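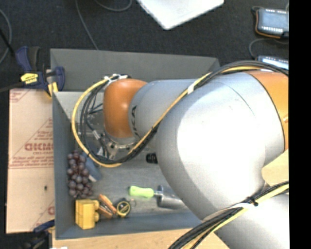 2018-12-22

Marmalade, sleet and the second half of the Clarness scarf

Well, it's the shortest day or near enough, and I had the lamp on at quarter past three. I did mean to write yesterday but I fell asleep in the chair with the radio on and woke up to the shipping forecast, neck like a rusty gate.

The drive down to Moffat was horrible. Sleet the whole way, lorries throwing it up over the windscreen, and the left wiper has started juddering again so I was peering through a sort of smeared porthole for an hour and a half. I stopped once for a tea and a very dry cheese scone and sat in the car with the heater roaring. But I got there, and Ailsa had the stove lit and soup on (leek and potato, too much pepper, lovely), and by two o'clock I'd forgotten all about it.

We'd said we would finish the scarves by Christmas. We said that in June, when it was so warm we could hardly bear to have wool on our laps, and Christmas sounded like something in another country! I've done 362 rows of mine. I know because I've been keeping a tally in the back of this book, in fives, and last night I added them up. The pattern wants 444, so that's 82 to go and three evenings to do them in. It's perfectly possible if I don't go wrong in the cable section again. I will go wrong in the cable section again.

The Clarness pattern is a pig, by the way. It's beautiful, all those little ropes twisting in and out of each other, but whoever wrote it down left out a whole line on the second page, and Ailsa and I both spent most of the autumn thinking we were stupid. Chiharu spotted it in about a minute. She laid the two pages side by side on the table, ran her finger down, and said, "There's no row eleven." And there wasn't! She's written it in for us in pencil. I ripped back four inches and cried a bit and then it went like butter.

Chiharu's own scarf is finished, naturally. Blocked, pressed and wrapped in brown paper with a bit of green ribbon. She's on to socks.

Gillespie Purves came by at teatime with a sack of kindling and stayed for two hours. He wanted to talk about the footpath behind the church, which is under water again, and then about his sister's hip, and then he ate the last of the shortbread and told us the wool in his day had been twice as thick. I do like him. He held my skein while I wound it, arms stuck out in front of him, and didn't complain once, though he did want to know how long it was going to be. It was 1000 metres, so quite long. I told him nearly there when we were about halfway.

After he'd gone we got the marmalade out. Ailsa had made it with the wrong oranges and it hasn't set, so it's more of a sauce. We had it on toast with a spoon, leaning over the plates. I've brought a jar home and I'm going to try it on a sponge, warmed up, with custard. I think it might be better than if it had worked.

Davina rang while I was washing up. She can't come on Boxing Day after all as they've changed her shifts, so it'll be the 27th, and could we do the ham then. Well, of course we could, only I've ordered it for collection on Monday's list and now I'll need to find room in the fridge for it. I might ask next door. She sounded tired. She's had a cold for weeks and she won't rest. I said I'd send soup up with Jayson when he goes, and she said don't be daft, so I'm sending soup.

Other things, before I forget. I still need stamps. The blue bowl has a crack in it, right round the foot, and I don't know how long it's been there. The robin is back on the bin lid most mornings and is getting very round.

I found Mum's old needles in the bottom of the sewing box when I was looking for a stitch marker, the grey ones, 4 mm, one of them slightly bent from where she sat on it at my cousin's wedding. I've swapped to those for the last stretch. The tension's gone a tiny bit looser, I think, but you'd have to be told. They click more than the bamboo ones. I had forgotten that noise completely and then there it was, her in the next room with the telly on low.

Right. Hot water bottle, and I'll do six rows before bed if I can keep my eyes open. Must ring Ailsa in the morning about the glove I left on her windowsill.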